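Rideck 200 Desktop Tower Case – Review

Apr 20, 2025

I bought the Rideck 200 in October to replace an old Ginska case with a broken front panel. The board, memory and power supply all came over from the Ginska, so the case is the only new part in this review.

The box comes with the tower, a bag of screws and a folded sheet of instructions. The screws are mixed together in one bag. Sort them before you start. The sheet covers the drive bays well enough but skips the front panel wires, and I had to look at the labels on the plugs with a flashlight.

The steel is thicker than on the Ginska. Inside edges are rolled, and I finished the build without a cut. The side panel slides back and lifts off with two thumbscrews. It went on straight the first time and it still does, after coming off maybe once a month for cleaning.

Room inside is fair. My power supply is a Salian 500 and its cables are stiff. There is a gap behind the board tray for them, but it is shallow, and the thick main cable would not lie flat there. I ran it along the bottom instead. If your power supply has flat cables you will have an easier time.

The drive cage is the weak part. It holds two drives on plastic rails and one of the rails had a bent pin. I wrote to Rideck and a new rail came in 13 days. No charge, but I was without my backup drive for that time.

Noise is low. The one fan that comes with the case hums a little at full speed, and I don't hear it from the chair. The dust filter under the front panel pulls out from the side, so you don't have to move the tower to wash it.

I keep the case under a Hovthorpe desk, and it fits with room on both sides. The feet are rubber and don't slide.

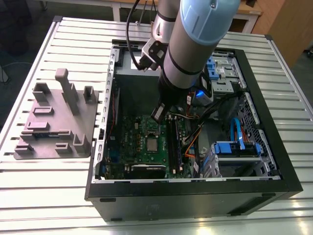
I would buy it again at the same price – 7 out of 10, and it would be an eight with metal rails in the drive cage.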